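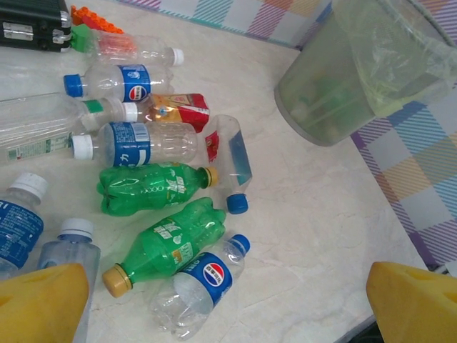

Roos Stevens: Same thing in our group. People who come off the waiting list get a place but no email, so they never turn up. We run a board games evening in Mollmont and had empty chairs again last time while people at home thought they were still waiting.

Ticket 3779
Status: resolved
Opened: February 23, 2024
Product area: events, waiting lists

Reported by Soledad Lagos. Her group, Stutau After Work, caps its meetups at 60 places. When a member cancels, the next person on the list is moved to Going on the event page. No email goes out and nothing shows in the app. Ordinary RSVP emails arrive as normal.

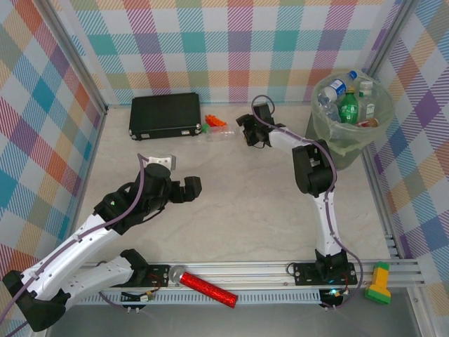 Two robot arms on a rail, plaid walls behind

Tried so far:
- Asked Soledad to check junk mail with two of the members affected. Nothing there.
- Turned group notifications off and on again. No change.
- Made a test event with one place, joined the waiting list from a second account, then cancelled the first. Place given, no email. So we can repeat it.
- Same test on a new group. Email arrived within a minute.

The difference is the age of the group. Soledad's was set up before the July update, and so was Roos's.
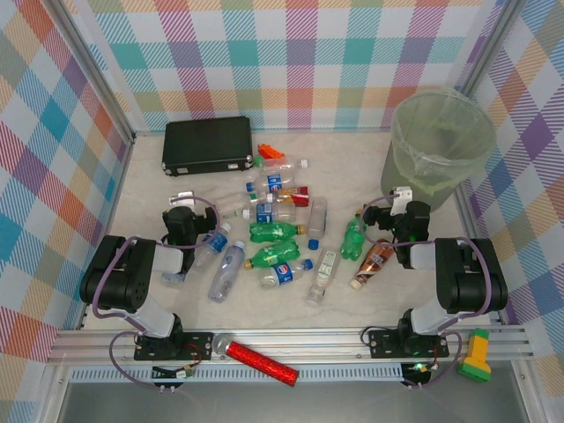
Groups made before then still have the old "host approves each place" setting stored, even though the switch has gone from the settings page. The email waits for an approval that the host has no way to give. Passed to Qusai Karaki, who found 14 messages held for Soledad's group alone.

Workaround while open: message the member by hand from the attendee list - it's slow, but it does get through.
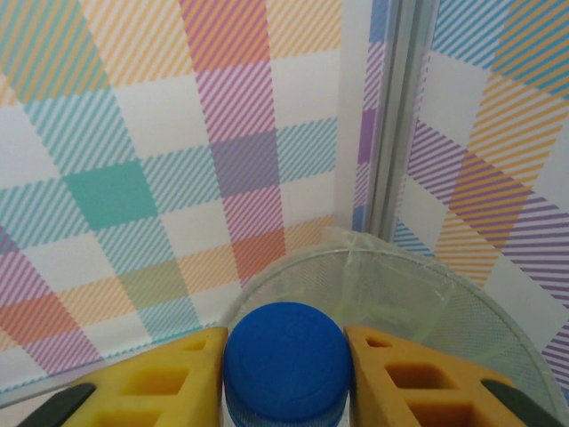 Walid Khasawneh
Support Lead, Plundine

The old setting has now been cleared on all groups. Held messages for past events were deleted, and those for coming events have been sent. Hosts don't need to change anything.

Soledad has repeated the one-place test and got the email. Roos, please try yours and reply on this ticket if it still fails, with the event link and the time of the cancellation.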